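Search this site
Go
Advanced search

Print this page | E-mail this page

Filed under: Student Projects, Travel and Culture, East Asia

Getting Lost on Purpose: What Visitors Remember About a First Trip to Japan

By Jolien Mulder

When I first told my adviser that I wanted to write my project about tourists getting lost, she was kind enough not to laugh, and I have been grateful to her ever since. The idea came from my own first week in Kyoto, when I went out to buy a bottle of tea and came back four hours later with a sunburn, a paper bag of pickles and no tea. I have told that story so many times that my friends can recite it. What I wanted to find out was whether other travelers carried home the same sort of story, or whether they remembered the temples and gardens they had come all that way to see.

I talked with 9 travelers for this report, all of them on a first visit, and I asked each one to keep a notebook for as long as the trip lasted. The rules were very loose. They could write down anything they liked, in any language they liked, and I would only ask to see it once they were home again and had slept off the flight. I also read through an online travel journal called Pledis, where people post short notes from the road. It had 2,567 entries about Japan when I started in May, and I am sorry to say I did not read them all. I picked out 100 and read those properly, mostly late at night with a bowl of cereal.

The first thing I noticed was how little room the famous places took up. Brynhildur Østergaard gave a whole morning at a well-known shrine just two lines in her notebook, and then filled three pages with the bus ride back, on which an older woman had taught her to fold a candy wrapper into a crane. She told me later that the shrine was beautiful and she would happily go again, but that she had already seen so many pictures of it that she had nothing of her own to add. I thought that was a very fair way to put it, and I have borrowed the thought more than once in conversation (thank you, Brynhildur!).

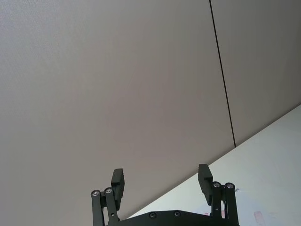

Hideaki Yagi read my draft and wrote back that I was being a little hard on the shrines. He felt that visitors often write less about a place that has moved them, and that a short entry may only mean the person was busy looking. He asked me to go back through the notebooks with that in mind before I settled on anything.

So I did, and he had a point. Two of the shortest entries in the whole set came from people who, when I called them up and asked, talked about those same afternoons for the better part of an hour. I have changed my second chapter because of this, and it is a better chapter, though it did cost me a weekend at the lake.

Language came up less than I had expected. Tadeusz Laskowska spoke no Japanese at all and got by on pointing, bowing and a phrase book that had belonged to an uncle. His worst moment was at a small station where he boarded the right train going the wrong way, and a schoolgirl rode one stop with him to make sure he changed. He wrote down the color of her umbrella and forgot to write down the name of the station, so I can't tell you where it was.

If I were starting over, I would ask the people on the other side of the counter as well. Wakana Noguchi let me sit in her family's guest house, Arai, for one long rainy evening, and I learned more about what visitors fret over (slippers, mostly, and the bath) than I had from a month of reading. I would like to do that part properly next year.

My thanks to everyone who lent me a notebook. They have all been mailed back.

Report handed in September 6, 2025

Tags: travel journals, Japan, first-time visitors, student research

Print this page | E-mail this page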